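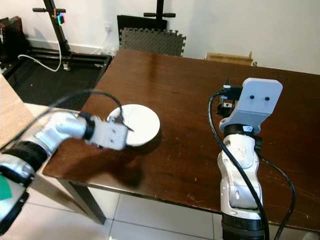 Table with a round white object on it. Photo: Junhao Tan

Do wrist punch trackers count anything real, or is it a guess with an app attached?

Posted by Nele Aerts, 31st July
Boxing > Training and equipment

I box at a small club, no fights yet, maybe a first one in September if my coach thinks I'm ready. Half the people there have started wearing these Runico sensors under their wraps and comparing numbers after every session. Punches thrown, hand speed, "power score," the whole lot. I was given a pair for my birthday, so I didn't pay for them, and I'd like to think I'm not being unfair.

Last week I tested them on the heavy bag. I had my sister call out a count so I wouldn't lose track, and I threw 200 punches over a few rounds, mixed, nothing fancy. The app said 153. When I wrote to the company they told me that "light contact may be filtered out," but I was hitting the thing as hard as I can hit it, and a tap is still a punch as far as I know. Then I sat down, unwrapped one hand, and the total went up while I was pulling the wrap off.

My coach says to ignore them. A guy at the club swears his are spot on, but he has never checked, he just likes the number. What I want to know is this:

Is it normal for them to be this far off, or did I get a bad pair?
Is the power score based on anything?
Is there any use in wearing them before a first bout, or will I pick up bad habits chasing it?

I've seen the reviews. Most of them read as if they were written by people who got a free pair and then spent ten minutes with it.

Rainer Eichhorn
Member, Drornis Boxing Club

Missing a quarter of your punches doesn't shock me. I have worn two brands and helped beginners set up more pairs than I wanted to, and I haven't met one yet that I would believe without a person standing there counting.

You have to think about what the thing is. It's a small motion sensor on your wrist. It has no idea whether you hit a bag, a pad, a nose or thin air. It feels your hand speed up and then stop hard, and it compares that with a pattern somebody decided was a punch. A straight right into a heavy bag fits the pattern well. A short left hook to the body from close range doesn't travel far, so it often gets thrown out. Pulling off a wrap with a good sharp tug can fit nicely, as you found.

So before you send them back, do the test again but split it up. Throw 100 jabs and nothing else. Write down what the app says. Then do the same with straight rights, then hooks, then uppercuts, with a proper break between so the app closes the session. Do each one on a different day if your arms give out, because tired punches will read differently and you'd be testing your shoulders. My guess is the jabs will come out close and the hooks will be a mess. If the jabs are also way off, check that the left and right sensors aren't swapped and that each one is sitting flat and tight. Loose under the wrap is the most common fault I see. If they're snug and the jabs are still bad, then yes, you probably have a bad pair.

On the power score I'd be a lot less polite. Force depends on how much of you is behind the fist, and a thing on the wrist can't tell whether you turned your hip or just flung your arm. I can get a very high score by slapping the bag with a loose elbow, and it's a rotten punch. A girl I help out with gets lower scores than I do and moves the bag twice as far. I wrote to one of the makers asking what the unit was, and the reply said it was "a proprietary value." Make of that what you like.

For a first bout, leave them in the bag. You can't wear them in the ring anyway – at least I've never seen an official allow anything extra under the wraps at a club show, and you should ask yours if you had any thought of it. The judges don't get your app. What I'd do with the time is film two rounds of sparring on a phone from the corner and watch them with your coach. You'll see your hands drop, you'll see yourself back straight up to the ropes, and a sensor will tell you neither of those.

The one thing I'll give them is pace. If the same pair, worn the same way, on the same bag, tells you that you threw far less in the last round than the first, I'd believe the drop even though I wouldn't believe either number. Your coach could have told you that too.

Svenja Sperling

Mine work fine?? I have the Jusari ones, not Runico, and they're really motivating. I do more rounds than I used to because I want to beat last week. I've never counted along with them and I don't see the point to be fair, if it's always wrong by the same amount then it doesn't matter. Try updating the app.

 Comment from Rainer Eichhorn: It's only wrong by the same amount if you throw the same mix of punches each time. Work on body hooks for a week and your total will go down when you've done more work.

 Comment from Svenja Sperling: ok but I like them

Frauke Fröhlich
Amateur judge, retired from boxing

I agree with most of the long answer, but I'd go further on habits. I've scored plenty of novice bouts and I can often pick out the ones who train to a number. They throw from too far out, nothing lands clean, and between rounds they look pleased with themselves. Volume on its own wins you very little with me. I want to see the knuckle part of the glove land on target with some weight on it, and a glove that gets caught on a forearm counts for nothing however fast it went.

I don't think the sensors cause this by themselves. Counting punches out loud can do the same if that's all the coach cares about. But an app that shows a bigger bar for a busier round and has no bar at all for slipping a jab is pushing you one way, and with a first bout coming up I wouldn't want to be pushed that way.

One small point on the test. Have your sister count from a video afterward and not live. People calling fast combinations skip some and double others. I'd be surprised if she was out by anything like the gap you describe, but you may as well take that excuse away from the company before you write to them again.

Reply from Nele Aerts

Thanks. Did the jab test this morning, filmed it, and counted from the video. Left sensor was close, roughly what Rainer said. Haven't done hooks yet. It also logged a punch when I opened the gym door, so I'm not holding my breath. I've turned off the power score and will ask my coach about filming the sparring on the next session.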